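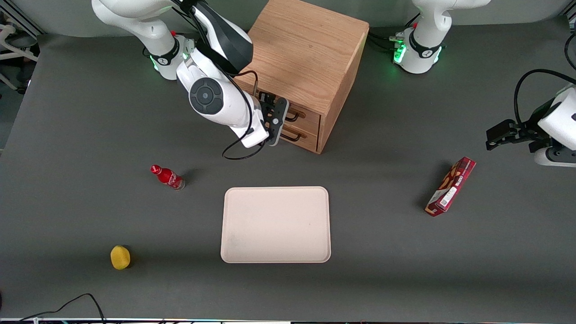 Keeping your controllers alive: a few tips before the Jumilus qualifiers

October
By Reinhold Brinkmann

Quick one this week as brackets go up at 6 and I still have a stick to fix. Loads of you asked about pad care after the last online cup. So, what I do. Not gospel.

Sticky buttons

Unplug first. Take the batteries out if it has them. Cotton bud, a little isopropyl, round the edge of the button, press it thirty or forty times. Wipe. Do it again. Nine times out of ten it's squash or crisps. Don't pour anything in. Don't use kitchen spray, it leaves a film and you'll be back here in a fortnight.

If it still sticks you're opening it up. See further down.

Stick drift

Before you buy anything:

- recalibrate in the settings menu
- blow round the base of the stick, tilt it, blow again
- tiny drop of contact cleaner, rotate the stick for a minute, leave it to dry overnight
- nudge your deadzone up a notch, play a couple of matches, see if you even notice

Mine ran two seasons on a bigger deadzone. Aerials felt a bit mushy for an evening and then I forgot about it.

Opening it up

Right screwdriver or don't bother. Cheap bits chew the heads and then you're stuck with a pad you can't open. Put the screws in an egg box in the order they came out. Long ones are nearly always at the grips. Old guitar pick or a bank card to go round the seam, slowly, and mind the ribbon cable, it is shorter than you think. I tore one on my Pirkidix pad doing it in a rush at midnight. New cable, 3 weeks in the post.

Take a photo with your phone before you lift anything out. Trigger springs especially. They go back in one way and there is no telling which once they've pinged across the carpet.

Grips and thumb caps

Rubber caps: warm water, washing up liquid, old toothbrush. Dry them propperly before they go back on or they creep round mid match. Textured grips want a damp cloth only, soaking lifts the glue. If a corner has already gone, a dab of contact adhesive, peg on it, leave till morning.

Sweaty hands? Talc is a mess. Keep a flannel on your knee.

Cables

Stop wrapping them round the pad. I know. We all do it. Loose coils, velcro tie, hung on a hook. Tight bends right at the plug are what kills them. For wired play run the cable under the desk and up the back with a couple of clips so nothing tugs when you lean in for overtime.

If it cuts out when you wiggle it, bin it. Tape won't save it.

Headset pads

Wipe after each session. Flaky fake leather can't be rescued so don't try, replacements are cheap. Check the size in mm first, Greltach and Böttcher cups look identical and aren't. Ask me how I know.

Mouse mats

Cloth ones go in the bath. Cool water, bit of shampoo, rub with your hands, rinse until it runs clear. Flat on a towel, not on the radiator, the rubber back curls and thats it ruined. Up to two days to dry so don't do it the night before a match.

Spare kit

Charged second pad in the bag, already paired. Spare cable. Cotton buds. Done.

More next time on desk height and wrists, if I get round to it.

Recent posts

Jumilus qualifiers: seeding and server rules
What went wrong for us in the Greltach Open
Three warm-up routines that fit in a tea break
Böttcher headset, six months on
Best free training maps, October update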